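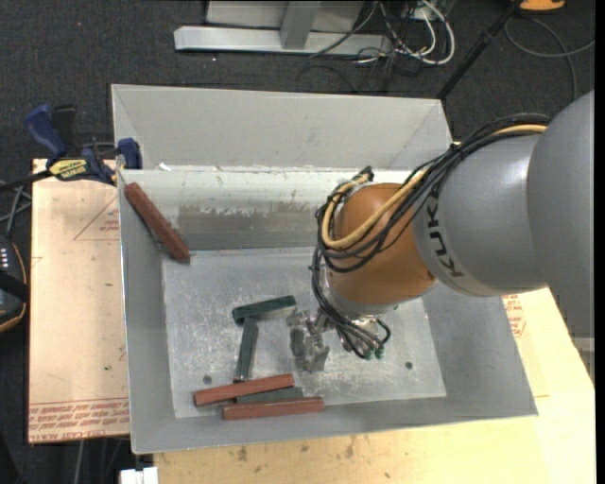

Wednesday, workroom notes, denim and alterations

Continued with the waistband problem on the Salcedo jeans. Yesterday's two pairs gap at the back when the person sits down, and the customer wants to wear them with a tucked shirt, so a belt alone is not a good answer. I tried three ways.

First way: two small darts in the back waistband, one on each side of the center seam. It is fast and it looks clean from outside, but the denim becomes thick where the dart meets the belt loop. My needle broke once. I changed to size 16 and went slowly over that place by hand wheel, then no more trouble.

Second way: open the center back seam down into the yoke, take out the extra, close again. This took me much longer, I think because I was careful with the old thread holes. The result is the better one. If the jeans are a good pair, we should do this one and charge for it.

Third way: elastic inside the waistband, only on the back part, 8 cm piece. Comfortable, but it makes small gathers and under a thin blouse they show. I would offer it only for children's jeans or for someone whose size changes often.

**Thread.** The gold topstitch thread from Gasero is too yellow next to faded denim. On new dark denim it is fine. I soaked one length in black tea overnight and it came out closer to the old color, a bit uneven. Need to see what washing does to it before I use it on customer work. The test strip is pinned on the board, please do not take it away.

**Hems over boots.** Had again the question of how long a straight leg must be if it is worn over ankle boots. I still mark with the boots on, never with bare feet, and I ask the person to walk to the mirror and back before I put the last pin. For the Ulateo straight leg I keep the original hem and sew it back on. The join goes exactly beside the old hem ridge, then press it hard with a damp cloth. On stretch denim it wants to wave. A walking foot helped, and also a longer stitch.

Boot cut is different, because the leg gets wider toward the bottom. If I cut more than a hand's width, the original hem does not fit on the new opening and I must make it smaller at both side seams. I forgot this in the morning and had to unpick one leg. Lost the whole time until lunch with it.

**Washing test, order 671.** Black Situdik jeans, left in cold water for 48 hours with vinegar and salt, like many people advise. I cut a piece from the removed hem for the test and kept another piece dry to compare. The water became gray already in the first evening. After rinsing, the treated piece rubbed off on a white cloth nearly as much as the dry one. So I will not tell customers any more that vinegar fixes the color. Better to wash alone, inside out, cold, and not to sit on a light sofa in the first weeks.

**Small things**

- The zipper on the gray pair only needed candle wax. No charge.
- Jeans button that came off with its tack: a new tack in the same hole will not hold. I put a small patch of twill behind it first.
- The chalk pencil in light blue does not brush off from white denim. Use soap on the white ones.
- Pressing cloth has a scorch mark, still usable on the other side.

Open for tomorrow: finish the second Salcedo pair with the center seam way, wash the tea thread strip together with a piece of white cotton, and order jeans needles — the drawer has only the fine ones left. Also write on the price card that keeping the original hem costs more than a plain hem. Two customers asked me at the pick-up why the price was different and the card says nothing.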